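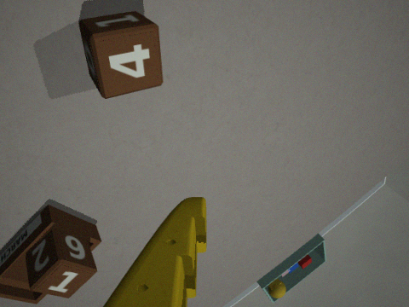
Lernley Ghost Stories: read me first

Hi! I'm Loukia Stefanou, and I collect ghost stories about public buildings. Town halls, courthouses, governors' mansions, one post office I'm very fond of. This folder is what I have so far, typed up and more or less sorted.

What's in it

There are 1,115 accounts, one per row, in a plain spreadsheet file called stories.csv. Most came out of old local papers and tour booklets, and 144 were told to me directly (those have "told" in the source column). If the same story turned up in two papers with different details, I kept both. The Zanstead courthouse clerk has a mustache in one version and is a woman in the other, so who am I to choose?

The columns

building: whatever the teller called it, so spelling wanders
town: left blank if the teller asked me to
ghost: who it's supposed to be, or "unknown"
what_happened: the story, in the teller's words where I have them
source: paper, booklet or told
spooky: my own rating, 1 to 5

Please don't do serious math with the spooky column. I rated a lot of those late at night, and footsteps on a staircase get me every single time. Cold spots do nothing for me, so they're probably marked too low.

Things to watch out for

The Kouris Hotel rows are a mess. It was the county offices before it was a hotel, and tellers mix up the two, so you'll see the same gray lady doing paperwork and also riding the elevator. I've started fixing these and got through 4 of them before I lost an afternoon to reading the old menus.

Dates are missing all over the place. "When my grandmother worked there" is what I was given, so it's what I typed.

Opening the file

Any spreadsheet program will do. I use Olix, which sometimes turns the quote marks into little boxes. Choose UTF-8 when it asks and they come back.

Using the stories

Go ahead and use them for talks, class projects, podcasts, whatever you like! Just leave the tellers' names out if you happen to recognize somebody, and please don't present any of this as proof of ghosts. I haven't checked whether a single one is true and I don't plan to.

The next batch goes up in March, mostly libraries.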